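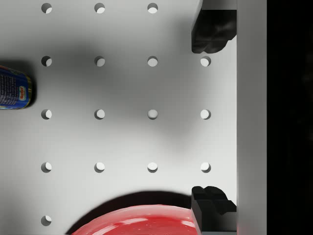

Plitell is a table of plate-level metadata for illustrated natural history and wildlife photography books. Each record describes one book; each linked record describes one plate, whether a photograph, a colour lithograph or a line drawing. Plate positions are stored as a row and a column on a square grid laid over the opened spread, with even spacing in both directions, like the round holes in the white pegboard. A cell can be hidden by something lying over it, as the red bowl and the gripper finger hide holes along the bottom of the board, and it still keeps its coordinates. In Plitell a cell hidden by a tipped-in caption, a fold-out or a library label is recorded with the value "covered" and is never dropped from the row.

Version
Release 3, August. Replaces release 2, in which the landscape-format books had row and column transposed. Anyone with code that swaps the two fields back should remove it before loading this release.

Contents
books.csv — one row per book, 1,352 rows
plates.csv — one row per plate, joined on book_id
subjects.csv — controlled list of animal groups, with parent terms
people.csv — photographers, illustrators, authors and translators as named on the title page
changes.txt — corrections since release 1, newest first

Source material
The books come from two collections. The larger is the open-shelf holding of the Trinden reading room, which buys mostly large-format photographic titles on African, Arctic and Australasian mammals. The smaller is the Benkirane bequest, strong in bird monographs and older travel accounts with engraved plates. Where both collections hold the same edition, the Trinden copy was described and the Benkirane shelfmark added in the field alt_copy. Different printings of one edition are treated as one book unless the plates were reordered.

Magazines, calendars, exhibition leaflets and postcard books are excluded. So are children's books with fewer than 25 plates, although longer ones are in.

Fields in books.csv
book_id: integer, stable between releases
title: as on the title page, in the original language
title_en: English title where one was published, otherwise blank
year: year of the described printing
height_cm: measured at the spine, rounded up
binding: cloth, boards, paper, other
region: continent or ocean, multiple values separated by a vertical bar
plate_total: count taken from plates.csv, not from the publisher's blurb
alt_copy: see above

Fields in plates.csv
plate_id: integer
book_id: foreign key
page: printed page number, or the nearest preceding number with a letter suffix
row, col: position of the plate's upper left corner on the spread grid
extent: number of cells occupied
technique: photograph, lithograph, engraving, drawing, mixed
colour: y or n; hand-coloured plates are y
subject: key into subjects.csv
caption_state: printed, covered, absent
credit: key into people.csv, blank if uncredited

How positions were recorded
The spread grid is a sheet of clear film printed with fine grey lines. It is aligned to the gutter and the head of the left-hand page. Plates running across the gutter receive a single record, and the gutter itself occupies no cell. For tightly bound books the film cannot lie flat near the spine, and positions in the two innermost columns may be out by one. These records carry flag G.

Nawal Filali described the photographic books and wrote the rules for double-page spreads. Gwenaël Chevalier described the Benkirane material and maintains subjects.csv. A sample of 90 books was described by both, independently. They disagreed most often on technique, where retouched photogravures were entered as photograph by one and mixed by the other. The rule is now photograph unless the retouching is acknowledged in the book. Disagreements over subject were nearly all cases of a predator with its prey; the first animal named in the printed caption takes the key.

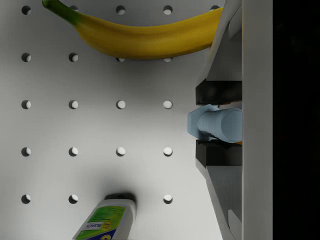
Figure 2. Pegboard grid with a banana lying across the top of the board (render).

Known problems
Some 55 books lack a reliable year. Most are undated reprints from the Sokthorpe press, which reused its title pages and changed only the jacket. The year field is blank for these and the jacket price, where present, is given in changes.txt.

Taxonomic names follow the book, errors included. The subjects list works at the level of family or broader and will not separate, for instance, the species of zebra. Two photographers who share a surname and initial were merged in release 1; they have been split, but uncredited plates previously assigned to the merged record are now blank.

Coverage of Asia is thin. The Trinden reading room did not buy in that area until recently, and the bequest has little outside its bird titles. The table should not be used to estimate how often any region or animal appears in wildlife publishing as a whole.

Image files
None are distributed. Plitell holds descriptions only, and rights in the plates remain with their owners. Requests for scans should go to the holding collection with the shelfmark and page. Neither maintainer can supply them.

Format
UTF-8, comma-separated, double quotes around any field that contains a comma. Line endings are LF. Diacritics in names are preserved as printed — spreadsheet programs that guess the encoding will damage them, so import the file with the encoding set by hand.

Licence
The table may be reused and altered with attribution to the Plitell maintainers and the release number. Title-page transcriptions are facts and carry no separate terms.

Corrections
Send the book_id, the plate_id if there is one, the present value and the proposed value. A note of the copy consulted is needed for any change to page, row or col, as sewn-in errata and rebound copies account for many apparent mistakes. Accepted corrections appear in changes.txt with the initials of the maintainer who checked them against the shelf copy.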